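Tea Drawer at Woltska Street Hall Finally Gets Cleared

The kitchen at the Woltska Street community hall has a working refrigerator shelf again, after a Saturday spent going through every bottle, carton and jar that people have left there since last May.

Hiu-tung Yuen, who runs the Thursday mending group, had been asking for the space for months. Her group wanted to store milk. The shelf, by long custom, was where you put a drink you fully intended to finish.

"I opened the door to put in one carton of milk and I had to take out four things to do it," she said. "Then I couldn't get the four things back in."

The hall's newsletter goes out to 1,403 households, and the January issue carried a polite notice asking owners to collect their drinks. Three people came. One took home somebody else's ginger ale and brought it back the next day with a note.

So on Saturday the whole lot went out on the counter. The final tally, kept on the back of a raffle poster, was 79 bottles, most of them opened. Several had names on them in marker, including two people who moved away in the fall and one who denies ever having liked lemonade.

Bottled tea was the biggest category by a wide margin. Craig Kerr, who books the badminton court, had argued for keeping the tea on the grounds that it is "basically a leaf and some water." He was given the job of checking the dates, and argued less as the morning went on.

Anything unopened and in date went to the free table by the front door, where it was gone by lunch. The opened bottles were poured out, rinsed and bagged for recycling, caps in a separate tub because the mending group has plans for the caps. Ms. Yuen would not say what the plans are – there is a craft sale coming in the spring and she regards the badminton players as competitors.

The new rules are taped to the refrigerator. Drinks get a name and a date. Unopened bottles may stay two weeks. Opened ones go home with you the same night, and that includes the ones with only a little left in them. A basket on the counter will hold sealed drinks that don't need to be cold, which covers most of what was in there to begin with.

Mr. Kerr has asked for an exception on tournament weekends. It will be discussed at the next open meeting, along with the broken hand dryer and the question of who owns the large pot.

The refrigerator itself, a Neltura bought secondhand, turned out to have a light. It had been behind the soda the whole time. It also has a crisper drawer, which may be assigned to the Wednesday lunch club if the lunch club promises in writing not to put turnips in it again.

By Sunday evening the shelf held milk, a tub of margarine and one bottle of iced tea with no name on it.

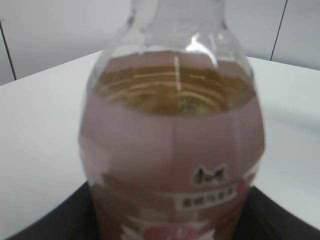 Anyone wanting to claim a drink from the free table, or to complain about one that has gone, can find Ms. Yuen in the hall on Thursdays from six o'clock. Bring your mending.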